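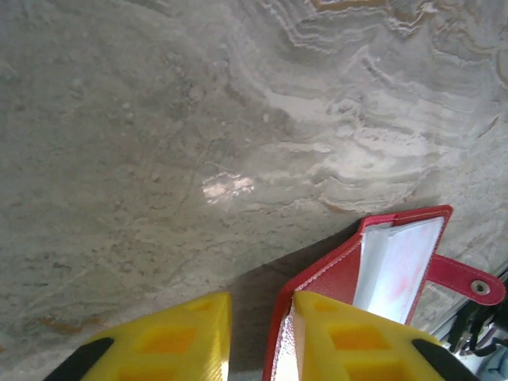 Premell House Front Desk and Welcome Area
Progress report to the Clundar Fund, second period, to the end of February
Prepared by Wendy Heywood

Summary

Work on the front desk is mostly complete and the desk is in daily use. The stone counter is in place and residents and visitors are being received there. Two items are behind schedule: the surface care work on the counter and the printed inserts for the welcome folders. Spending is within the amount approved for this period. We are asking for one small change, set out near the end.

Counter

The counter was fitted by Vedetti in one visit. The stone is gray with white and beige veining, and it changes a good deal from one part to another, from fine speckling to wide wavy bands of cream and tan. Darren Garside had asked for a plainer stone on the grounds that papers are easier to find on it. We stayed with this one as it was available at the agreed price and the other would have added 3 weeks.

There is a rusty orange mark on the gray part of the surface. Vedetti's view is that it may be in the stone itself. Ours is that it may be a stain, and Darren has asked them to come back and look before we sign off. Until then staff have been told not to use any cleaner on it except the mild one Vedetti left with us. The final payment to Vedetti is on hold and is shown as unspent in the budget sheet.

The polish picks up the overhead lights. Two residents mentioned glare when signing forms in the late afternoon. Oskari Kiiskinen has priced a softer bulb for the fittings above the desk and we expect to cover this from the maintenance line, with no call on the grant.

Welcome folders

The folders are red, leather-style, and open on the counter so that a staff member and a new resident can go through the papers together. We ordered 18 from Nnaji. Of these, 15 are in use and the others are held back as replacements.

Staff report that the color helps. The old folders were gray card and were often left under other papers. The red ones are easy to spot on the stone and they have been coming back to the desk at the end of each meeting.

The inserts are the part that is late. Sheila Holroyd rewrote the house information in January and it went to three readers. Their comments were useful but did not agree on length, and the medical contact page had to be redone when the clinic changed its hours. Sheila now has a version of 10 pages, which is shorter than the old pack. It will go to the printer in March. In the meantime the folders hold photocopies, and this is working well enough.

Training

All desk staff have been shown the new check-in steps. Night staff had a shorter session at 7 p.m. and asked for a second one – mainly on what to do when a family arrives without paperwork. Ívar Thorlacius will run it. He is also writing a one-page guide to be kept at the desk.

Spending

Stone and fitting: within budget, final payment held as noted.
Folders: within budget, paid in full.
Printing: not yet spent.
Training: slightly under, as the first session was run in-house.

Change requested

We would like to move the training underspend to printing, so that the inserts can be done on heavier paper. The photocopies are already curling at the corners after a few weeks of handling. The total grant would not change. Please let Wendy know if this needs a separate form.

Next period

Vedetti to inspect the mark on the counter and agree any treatment.
Inserts printed and placed in all folders.
Second session for night staff.
Short feedback sheet for new residents, to be handed out at the end of their first month. Sheila has a draft and will send it to the Fund for comment before it is used.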